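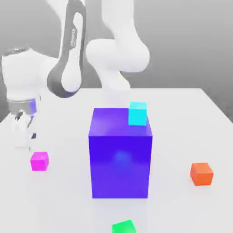
Should the weight printed on a packet be the weight of the food alone? It should be the drained weight, set in the largest figures on the front, with the gross weight left off altogether.

Most shops in Grisisari sell beans, olives and soft cheese in brine. A jar marked 131 g may hold 80 g of olives. Both figures appear on the label, but the smaller one is usually on the back, beside the storage advice. The shelf ticket then gives a unit price worked out on whichever figure the shop has entered in its till system. Two jars on one shelf can be priced on different bases.

Johanna Bachmann has argued that buyers learn to allow for this. I doubt it. The share of liquid varies between brands and between jar sizes of the same brand, so there is no fixed allowance to learn.

The usual objection is cost. Labels are reprinted whenever a recipe changes, and a transition period of five years would cover almost every product on sale. Small makers could use up old stock in that time. Shelf tickets are cheaper still and could change by July, with the price per 100 g of drained food as the only unit price shown.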